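# Sillside two-arm bench

Notes and recordings from the shared bench at the Sillside workshop. The repository holds the control scripts, the printable parts and the demonstration recordings made on the bench so far. Last edited 10/30/24.

## What is in the repository

- `bench/` – start-up and shut-down scripts for both arms
- `calib/` – marker sheet to print, plus the calibration script
- `parts/` – print files for the tray, the marker cubes and the border
- `episodes/` – recordings, one folder per run
- `notes/` – the workshop log, copied in as plain text

The code that talks to the arms is called Tralow. It began as a set of loose scripts and still looks like one in places. The viewer for the recordings is called Hadia and lives in its own repository. You can read the episodes without it.

## Recordings

There are 40 episodes. Each one is a short pick or place task on the tabletop, driven by hand from the leader controls. Every folder has the joint positions, the gripper opening, the video from the fixed camera and a text file with the task name and the outcome.

Outcomes are written as `done`, `dropped` or `stopped`. A dropped part is left in the recording up to the point where the operator lets go of the controls. We kept these in because people asked for them. If you only want clean runs, filter on `done`.

Episodes recorded in September used an older gripper zero, so the opening reads slightly high. The values have not been corrected. Look for `zero: old` in the text file.

## Setting up

1. Print the marker sheet at full size, with scaling turned off in the printer dialogue. Measure one square with a ruler.
2. Tape the border down before the tray. The tray butts up against it.
3. Power the arms one at a time. Wait for the first to finish homing.
4. Lay the sheet flat and run `calib/run.py`. It takes roughly 10 minutes.
5. Run the touch test. The gripper should stop 5 mm above the tray floor.

If the touch test is out by more than 2 mm, repeat the calibration. Do not edit the offsets by hand. The file is overwritten at the next start-up and you will lose the change. 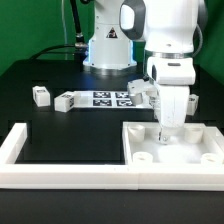 Can I use the recordings with only one arm on my bench?

Most of them will work. Tasks whose name starts with `solo_` use a single arm and leave the other parked, and the parked joints can be dropped when loading. Tasks starting with `pair_` need both.

## Known problems

- Glossy paper throws off the marker detection under the ceiling lights. Use matt.
- Cables behind the bases can creep forward during long sessions. Check them between runs.
- Stopping Tralow with Ctrl-C sometimes leaves the gripper powered. Use `bench/stop.sh`.
- The video and joint clocks drift apart slightly in the longest runs. A sync file is included for those.

## Licence

Code is under MIT. Recordings and print files are CC BY 4.0. Please credit the Sillside workshop if you reuse them.

Contact: the Selvanayagam bench group, Sillside workshop | © 2024 Sillside workshop | Back to top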